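Ticket: carton picks at the sorting bench
Site: Zirneck returns room
Cell: Rokex two-arm, Maeng control software
Status: open, waiting on shift feedback
Priority: normal

Picking this up again after the May update. For anyone new to the thread, the cell takes mixed returns off the bench and puts them in the cream bin, and the people on shift now check and label instead of bending over a table all day. I love this setup and I want it running on both shifts!

Original fault: the gripper closed on tall cartons, lifted, then the cell stopped with "grip width out of range". Someone had to walk over and press resume each time, 9 stops in one morning. Soft items never caused it.

What I changed:
- Raised the closing limit for tall packs to 70
- Cleared the old item list and loaded the Cakik one
- Slowed the drop over the bin (it was set to 200, far too quick)

Ran it again with the usual mix, snack packs, the teal pan, and the yellow carton that gave us the most trouble. Views are from the wrist cameras and the head camera.

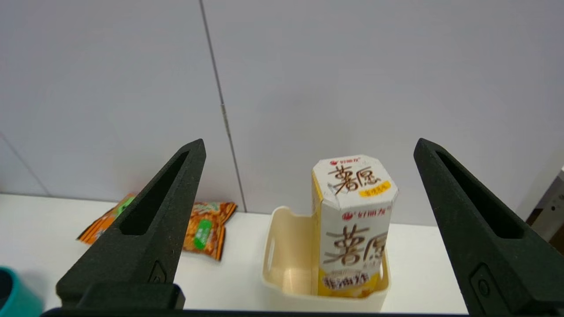
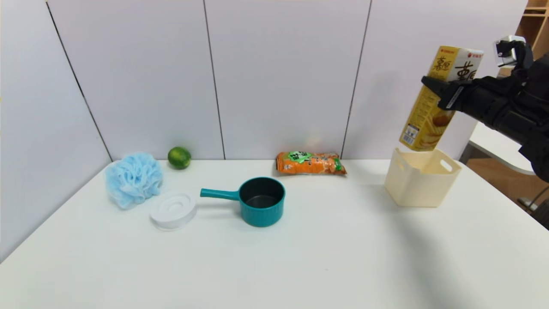 Second view is the head camera, carton over the bin.

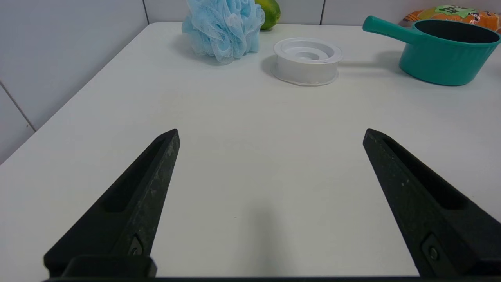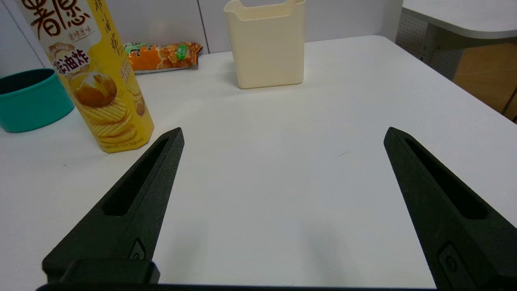 No width errors in the log for that run – very happy with that. I'd still like a full shift on it before we close.

Reply, evening shift:
Good news on the errors. Can we talk about the resume button though? Two of us are now labeling at the far end and it's a long walk when the cell stops. We also lost the habit of calling out damaged packs, because the arm takes them before we get a look. Could there be a hold step, even a short one? I like the new job a lot better than the old one, my back does too, but we need a say in when it pauses.

Update: yes to both. A second resume button is on order for the label station. The hold step is in the Maeng settings under item rules, and I've set it to 2 seconds to start. Please write down any pack you would have pulled and add it here before I change the number.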